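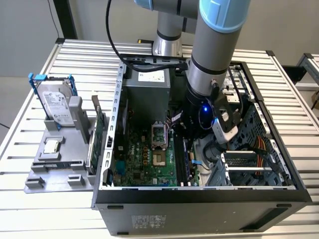 Skondlow Open Day Recordings is a small set of manipulation recordings made during the open day at the Prenance workshop in March. The set covers one bench and one family of tasks: taking parts out of a desktop computer and putting them back. Visitors stood behind a rope while the sessions ran, and the program was the same one the group uses on ordinary working days. The computer lies on its side with the side panel off, so all insertions are made from above, and parts that are out of the case stand in a gray holder to its left. The holder has a place for the hard drive in its blue caddy, one for the expansion card and a recess for the CPU. Its position relative to the case is written to the session header and should be read from there, as it was shifted between sessions.

Version and contact

Release 3, dated August 20, 2018. Prepared by Tyra Holmgren (recording, annotation) and Arvid Hovland (bench, calibration). Earlier releases had a fault in the gripper timestamps and should be deleted.

Contents

The release holds 839 episodes. An episode is one attempt at one subtask, from the arm leaving its rest pose to the arm returning to it. Failed attempts are kept and labeled. Each episode folder contains:

meta.txt – subtask name, operator code, session number, outcome
joints.csv – joint positions and velocities
gripper.csv – commanded and measured opening
video/ – one file per camera
notes.txt – free text, often empty

Subtasks

drive_out, drive_in: hard drive with caddy, between cage and holder
card_out, card_in: expansion card, between slot and holder
ram_out, ram_in: memory module
cpu_place: CPU from recess to open socket
cpu_lift: CPU from socket to recess

Closing the socket retention frame was left out of the open day program. The frame is open at the start and end of every cpu_place and cpu_lift episode. Cable work is also excluded; where a cable was moved by hand between episodes, the operator entered "cable" in notes.txt.

Format of the day

The demonstration ran in short blocks with a talk before each. Dobos supplied the bench frame and Tramard the session logging software. In the morning blocks the arm was teleoperated by group members. In the afternoon, visitors who had registered in advance could take the controls for one subtask each, after a practice run that was not recorded. Visitor episodes carry an operator code beginning with V. They are slower, with more regrasps, and about 300 of the episodes are of this type. Visitors were limited to the drive and card subtasks.

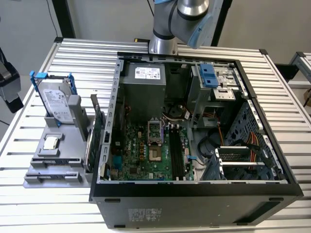

Can the visitor episodes be used for training together with the others?

They can be mixed in, but filter on outcome first and keep the operator code as a field. In our own runs, adding all visitor episodes without filtering made drive_in worse and left card_in unchanged. The default split file puts them in a separate list.

Outcome labels

success – part seated in its target at the end of the episode
partial – part in the target but not fully seated
drop – part released outside the target
abort – stopped by the operator or by the force limit

Labels were assigned on the day by the person at the logging station and checked later against video. Where the two disagreed, the later label was kept and the first one moved to notes.txt. The line between success and partial is hard to judge for memory modules. Treat ram_in labels with some caution.

Calibration

Camera poses were measured before the first block and again after the last. Both sets are in calib/. The difference is small for the fixed cameras and larger for the wrist camera, which was retightened during the lunch break. Use calib/am for morning sessions and calib/pm for afternoon sessions.

Known problems

Session 3 has no audio track. The talk was given over the first episodes and the track was removed.
A few gripper.csv files end one row early. The loader pads them.
Operator code V00 was used by two different people.

Use

Research and teaching use is free. Please cite the release number. Send corrections to Tyra Holmgren with the episode folder name in the subject line.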